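Brudinden adds kitchen tasks to robot training set

Brudinden has started recording table tasks for its two-handed robot at the Linham site. Plates, toy food, small moves. 192 runs logged so far, 162 kept – the rest go back in the queue to be redone.

Li-hua Huang, who heads the recording team, said the goal is variety. "Same plate, new spot, every time. If it only ever sees one layout it learns one layout."

Shifts run 3 hours. Operators steer both arms and each run gets checked by a second person before it goes to the learning team, lead by Annapurna Suvarna. First test of the trained system is planned for January.

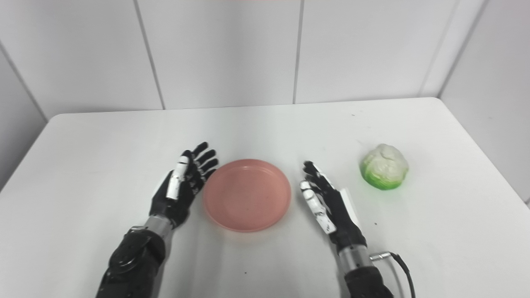 Both hands at the plate, toy cabbage off to the right. Photo: Brudinden

Next up are cups and bowls, 48 layouts in all. No word yet on wether the set will be shared outside the company.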